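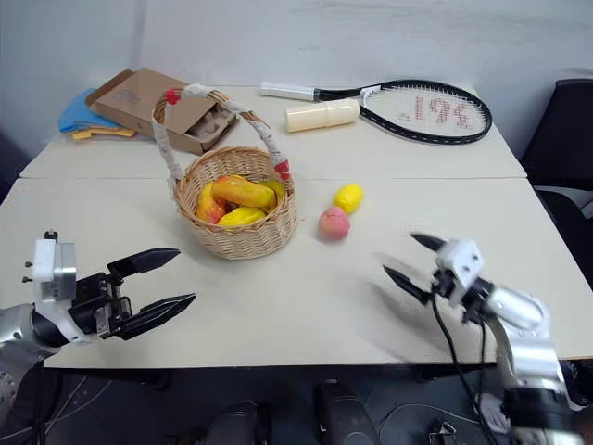
Re: [jelton-owners] Recall letter - rear brake hose

Sent: 21/01/2022

> Has anyone else had the letter from Vestia yet? Mine came
> Tuesday. Says rear brake hose to be inspected and swapped if
> needed, no charge, ring your dealer. Rang the dealer and got
> told nothing before the end of next month. Is it safe to drive
> meanwhile? Letter doesn't say either way. Mine is the estate,
> 2018, if that matters.

Yes, had mine, same wording by the sound of it. Quick reply as I'm on my break.

Estate and hatch are both in it. Saloon isn't, different hose run. You can check yours without the dealer - the chassis number goes into the box on the Vestia recall page, last eight characters only, no spaces. If you put the whole thing in it says "not found" and you think you're in the clear. I did that the first time.

What they're looking for is rubbing. On the nearside rear the hose passes behind the lower arm and there's a clip that should hold it off. On some cars the clip was fitted the wrong way round, hose sits against the arm on full droop and wears. Offside is fine on every one I've looked at. Wheel off, torch, five minutes. If the outer is shiny but whole, mine was like that and the dealer was happy for me to carry on using it until the appointment. If you can see the braid then don't drive it, ring the dealer back and use the words "visible braid" and they will find you a slot a lot sooner. Worked for my sister in law.

Please don't just turn the clip and call it done. The letter has to be closed off at their end or it shows as outstanding when you come to sell.

Now the other thing. If you're paying for anything while it's in there get the price first. I asked for all four hoses plus fluid, as mine's done 70-odd thousand and I'd sooner have it all apart once. Main dealer wanted 539 on top of the free one. Local garage quoted 302 for the same job with Mollah hoses, which are what I had on the last Jelton and never gave trouble. Stolletti do a braided set too but check the MOT side of it and tell your insurer, mine counted them as a modification and wanted to talk about it for half an hour.

And watch the "while we're at it" list. Mine came back with rear arms, both discs and a caliper, 1,209 all in, and a red mark next to every one. Took it to the local place for a second look, discs have years in them, caliper slide wanted greasing. That was it. Arms did have a bit of play in the bushes so fair enough on that.

Courtesy car - ask when you book, not on the day. They've got 4 between the whole branch and they go early.

Anyone with a van version, I dont know if it's included, the parts list has a different number for the hose but the clip looks the same to me. If someone has had a letter for a van could they post the recall code from the top right corner so we can get it in the list notes.

Also can people trim there quotes please, the digest was unreadable last week.

Right, back to work.

- list member, Jelton hatch 1.6 diesel

Comments (4)

Thanks for the tip on the last eight characters. Had mine down as clear, it isn't. Booked in.

Van here, no letter so far. Chassis check says no open recalls but I'll have a look at the clip at the weekend.

539 for hoses and fluid is daft. Ours wanted less than that and it included the cable.

My dealer gave me a courtesy car with no fuel in it. Take a photo of the gauge before you leave.

Contact the list owner | © Jelton Owners Mailing List | Back to top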